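Braron 641 Water Softener
Section 3: Placing, Connecting and Starting the Softener

Read this section through before you cut any pipe. The steps assume a single-family home on city or well water, with the softener standing on the floor next to the main supply line. If your softener is going into a cabinet or outdoors, see Section 7.

The 641 is shipped in two cartons. The larger one holds the resin tank with the Stornon control head already fitted. The smaller one holds the brine tank, the bypass valve, the drain tubing and a bag of small parts. Check the bag against the parts list in Section 2.

3.1 Choosing the spot

1. Pick a level, dry floor that can carry the weight of both tanks when the brine tank is full of salt and water.
2. Keep the softener downstream of the main shutoff and the pressure tank, and upstream of the water heater.
3. Allow at least 10 feet of pipe between the softener outlet and the water heater inlet. If the heater must be closer, fit a check valve on the outlet side.
4. Make sure there is a floor drain, standpipe or laundry sink within reach of the drain tubing. The tubing in the carton is 20 feet long.
5. Make sure there is a grounded outlet that is always live. An outlet controlled by a wall switch will reset the clock each time someone turns off the light.
6. Leave room above the brine tank to pour in a 40-pound bag of salt.

CAUTION: Do not install the softener where the temperature can drop below freezing. Water left in a frozen head will crack it, and this damage is not covered by the warranty.

NOTE: Outside faucets, garden lines and the kitchen cold tap are often left on hard water. Decide now which lines you want to bypass. It is much easier to tee them off before the softener goes in.

3.2 Before you start

Test your water for hardness and iron. City customers can usually get the hardness figure from the water supplier. On a private well, use a test kit or send a sample to a lab. Write both numbers on the card inside the front cover — you will enter them in step 3.6.

Check the pressure at a faucet near the supply line. The softener needs at least 20 psi to regenerate. If pressure goes above 100 psi at any time, including overnight, fit a pressure-reducing valve ahead of the softener.

You will need:

Pipe cutter or fine-tooth saw
Two adjustable wrenches
Tape measure
Level
Thread seal tape
Bucket and towels
Fittings to match your house pipe
One bag of softener salt, pellet or solar type

Do not use rock salt in the 641. It leaves grit on the floor of the brine tank and will block the float.

3.3 Fitting the bypass valve

1. Turn off the electricity or gas to the water heater.
2. Close the main shutoff. Open the lowest and highest faucets in the house and let the lines drain.
3. Take the two o-rings from the parts bag and coat them with the silicone grease supplied. Do not use petroleum jelly.
4. Seat one o-ring in each port of the bypass valve.
5. Push the bypass valve squarely onto the back of the control head until it stops.
6. Slide in both retaining clips. Each one should click. Tug the valve lightly to check that it does not move.

CAUTION: The ports on the head are marked IN and OUT with arrows. Connecting them backward will push resin into the house plumbing. Check the arrows a second time before you go on.

NOTE: If your house pipe is 1 inch, order the larger Pirzada bypass kit through your dealer. The standard kit fits 3/4-inch pipe only.
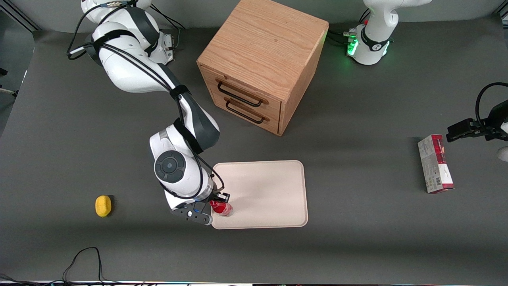 Reading time for the rest of this section: 5 minutes

3.4 Connecting the plumbing

1. Set the resin tank in its final position and check it with the level in both directions. Shim under the base if you need to.
2. Measure from the bypass valve to the supply line. Mark the supply line where the two cuts will go.
3. Put the bucket under the line and make the cuts. Some water will come out even after draining.
4. Dry fit all the pipe and fittings first.
5. If you are soldering copper, make every soldered joint at least 6 inches away from the bypass valve, and let it cool before you attach it. Heat will travel along the pipe and ruin the plastic.
6. Wrap male threads with two or three turns of seal tape and make the final connections. Tighten by hand, then a quarter turn with the wrench.
7. If the softener interrupts a metal supply line, fit a ground jumper of No. 4 copper wire across the gap, with a clamp on each side. Many homes use the water line as part of the electrical ground.

WARNING: Never leave the house without a ground jumper where one is needed, even for one night. If you are not sure whether your home uses the water line as a ground, call an electrician.

3.5 Drain and brine lines

1. Push one end of the drain tubing onto the barbed drain fitting on the head and tighten the clamp.
2. Run the tubing to the drain. It may go overhead, but no higher than 8 feet above the floor.
3. Leave an air gap of at least 1 1/2 inches between the end of the tubing and the drain. Strap the end down. It will whip when the backwash starts.
4. Set the brine tank next to the resin tank, no more than 5 feet away.
5. Lift the cap off the brine well inside the tank. Pull the float assembly up to check that it slides freely, then put it back.
6. Connect the thin brine tube from the head to the float elbow. The nut should be finger tight plus half a turn.
7. Fit the overflow elbow to the outside of the brine tank. Run a separate tube from it to the floor drain. The overflow works by gravity, so this tube must slope down all the way.

Do not join the overflow tube to the drain tubing from the head. If you tee them together, backwash water can run back into the brine tank and flood it.

Homes on a septic system: the 641 can drain to septic in most areas. Some counties do not allow it. Ask the local health department.

3.6 Setting the control head

Plug in the power supply. The display will show the model number, then the time of day flashing.

1. Press UP or DOWN until the correct time shows. Check that AM or PM is right. Press SET.
2. Enter the hardness in grains per gallon. If your test gave parts per million, divide by 17.1 first. Press SET.
3. If you have iron in the water, add 4 to the hardness number for each part per million of iron.
4. Enter the number of people in the home. Press SET.
5. Enter the regeneration time. The factory setting is 2:00 AM. Choose another hour if someone in the house works nights, as the water is hard while the softener regenerates.
6. Enter the salt setting. LOW suits city water under 15 grains. Use MED for most wells. HIGH is for iron or very hard water and uses more salt each time.

The display now shows the gallons left before the next regeneration. On a typical city setting this is about 3000. It counts down as water is used.

If code 121 appears, the head has not found its home position. Unplug it, wait ten seconds and plug it in again. The motor will run for up to two minutes. If the code comes back, check that the shipping strap has been taken off the piston drive behind the front cover. It is a narrow strap and easy to miss.

3.7 First start

1. Put the bypass valve in the BYPASS position.
2. Open the main shutoff slowly. Let the open faucets run until the air is out and the water is clear, then close them.
3. Check all the new joints for leaks.
4. Pour 3 gallons of water into the brine tank. Do not add salt yet.
5. Hold REGEN for five seconds. Wait until the display shows BACKWASH, then unplug the power supply so that the head stays in this position.
6. Turn the bypass valve a quarter of the way toward SERVICE. Water will enter the resin tank. You will hear air leaving through the drain tubing.
7. When a steady flow comes out of the drain tubing, open the bypass valve the rest of the way. The water may be tan at first. Let it run until it is clear.
8. Plug in the power supply and let the cycle finish.
9. Add salt to the brine tank, to no higher than 4 inches below the rim. Replace the lid.
10. Open a cold faucet near the softener for three minutes.
11. Turn the water heater back on, following the maker's instructions.

CAUTION: Opening the bypass valve too fast in step 6 can lift the resin and send it out through the drain. If you see small amber beads at the drain, close the valve at once and wait ten minutes before trying again.

Water from the hot taps will stay hard until the heater has been used through — normally a day or two.

3.8 After the first week

Look at the salt level. A drop of a few inches is normal on a MED setting. If the salt has not gone down at all, push a broom handle gently into it to check for a hard crust with a hollow underneath. Break up any crust by hand and remove the pieces.

Feel around each joint for drips, and check that the end of the drain tubing is still strapped in place.

If the water feels hard, test it at a softened cold tap and compare it with an outside faucet. Go to the troubleshooting table in Section 6 if the two readings are the same.

Spare o-rings, clips and brine floats are sold by Oltstead dealers. Quote the serial number from the label on the back of the control head when you order.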